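SHEEN - speaker notes
Clarkville Home Owners evening, August 2022
Itsuki introduces, then me. 40 min plus questions. Water!!

Slide 1 - title
Thank Itsuki Shibata for the room and the projector. Yeison Salazar, painter, mostly interiors, mostly old houses. Based in Wellton. Don't do the whole life story this time.
Ask for hands: who has picked a color and hated it on the wall? Then: who blamed the color? Most of the time it was the sheen. That's the talk.

Slide 2 - what sheen is
How much light bounces straight back at you vs. gets scattered. Nothing to do with light or dark. Flat, matte, eggshell, satin, semi-gloss, gloss. The names are not the same from one can to the next - one company's eggshell is another one's satin. Pass the sample boards round NOW or I'll forget again. Same blue on all of them, same can of tint. Get someone in the back row to start them.

Slide 3 - the Edwards house
Long hallway, window at the far end, plaster from before the war. Owners wanted satin because of the kids. I said ok. Should have said no. Every patch, every old nail pop, every trowel mark showed up by four in the afternoon. Did it over in matte on my own dime. 37 hours of labor including the sanding. Pause here, they usually laugh.
Point: side light + shine = you see every bump.

Slide 4 - so why not matte everywhere
Scuffs. Burnishing - rub a flat wall and you get a shiny patch that won't come off. Backpacks, dog, chair backs. Older flat paints worse, newer ones a lot better but you pay for it.
My rule for walls: flattest finish you can stand to live with. Say it twice.

Slide 5 - dark colors
Slow down for this one, most questions come from here.
Dark paint shows shine more than pale paint does. A white satin wall looks white. A black satin wall looks like the window across from it. People bring me a swatch of charcoal and a photo from a magazine and the photo is always dead flat. Also dark matte still has shape in it, curves and ridges read softly, so doors with molding look great. Then one little glossy bit anywhere near it and your eye goes right there.
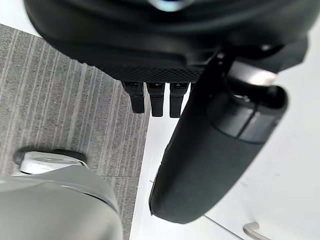 Slide 6. Matte black with shallow ridges, one shiny spot near the top.

Leave it up for a few seconds, let them find the bright bit. Then the knobs and hinges story. Client in Vendby, black matte doors all upstairs, lovely, then polished knobs. All you saw was knobs. Swapped them for brushed ones in December and she called me to say the doors looked freshly painted. They weren't.
If you want the knobs to be the thing, fine! Just decide it on purpose.

Slide 7 - trim
Semi-gloss is the habit. Satin is fine in most rooms and easier to touch up. Gloss trim needs real prep: fill, sand, prime, sand again. If you won't do the prep don't buy the gloss.
Skip the oil vs water argument unless asked. Last time it ate ten minutes.

Slide 8 - ceilings
Flat. Next slide.
(ok, bathrooms: matte made for damp rooms, check the can. And run the fan.)

Slide 9 - testing
Paint a big board, not a chip. Two coats. Move it round the room morning, noon and night, lamps on and lamps off. Hold it flat against the wall, don't lean it - leaning changes the angle and so the shine. Look along it as well as at it.
Don't paint the samples right on the wall. The edges of the square telegraph thru the finish coat, esp. in satin.

Slide 10 - touch ups
Keep a jar from the same batch. Label it: room, date, finish. I write on the lid AND the side because lids get swapped.
Flat touches up nearly invisible. Eggshell sometimes. Satin and up, go corner to corner, sorry.
Same roller nap as the first time or the texture gives you away.

Slide 11 - costs
The Edwards hallway again. 434 dollars for paint and primer, second time round. Whole upstairs at Vendby 2,227 with labor, doors included. Don't quote for anybody from the floor, tell them to email. 
Cheap paint: more coats, so where's the saving. Good brush lasts years if you wash it right away. (wave the brush)

Slide 12 - quick answers if there's time
- Can I put matte over gloss? Yes, scuff it and prime it frist.
- Flash marks? Went back into it while it was drying. Keep a wet edge, leave it alone.
- Kitchen? Satin behind the stove, matte on the rest if you like.
- Fireplace brick? Talk me out of it, I always say don't.

Slide 13 - contact
Email on screen. Collect the sample boards at the door, count them, lost two in Wellton. Handout is by the coffee. Itsuki does the raffle.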